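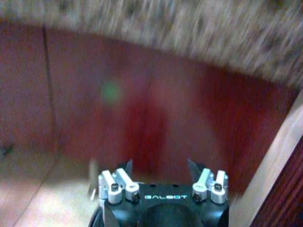

Endance Robotics Club
Minutes of the meeting, August 5, 2025
Place: Zostby building, room 7

1. Opening
The meeting was opened by the chair. The minutes of the previous meeting were accepted with one correction: the club laptop belongs to the school and not to the club.

2. Cabinet task
The group which works on the cabinet task gave its report. The gripper now goes to the opening of the red cabinet from the front. The wrist camera pictures are still blurred when the arm moves, so the group would like to try a slower approach. It was asked if more light would help. The group will test both, but one at a time, and write the settings in the log book.

3. Recordings
The recordings folder holds 3189 files. Many of them have no proper name. It was agreed that each file gets the task name first and then the initials of the member.

4. Grodavetti competition
The competition is in October. We may enter 2 teams. The cabinet task will be our first entry. For the second entry there were two proposals, sorting and drawer opening, and the decision was moved to the next meeting.

5. Room
The Gentile workshop is free for us in the evenings until the end of the month. The key must be returned to the office the same evening. Members are kindly reminded to close the windows.

6. Other matters
A new box for screws is needed. The secretary will ask for the price.

The meeting was closed by the chair.
Minutes written by the secretary.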